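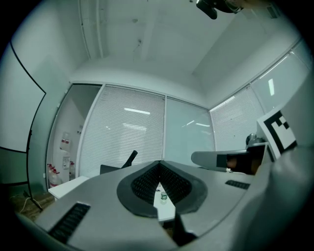

The small bottle with the green label, seen through the gap in the gripper.

I joined the Fostthorpe robotics club in March, mostly for the company, and by now I've spent more evenings with a hand-held gripper than with my own couch. Our project is called Braltix (don't ask, there was a vote), and the goal is 300 good grasps before the Kostiuk Cup on 13th October. We're 34 short!

You hold the thing, you squeeze, you try again - and your wrist complains the whole way home. I love it. The two black pads come together in a shallow V, and I've gotten weirdly fond of lining them up.
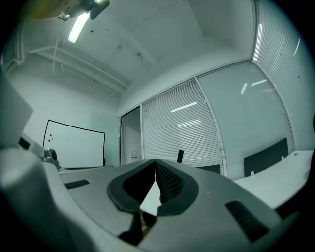
What the Cup is like

Last year 17 teams came, and Isska, the club from across the river, beat us with a score of 1259. They brought cake, too, so it was hard to stay mad. I'm bringing brownies this time.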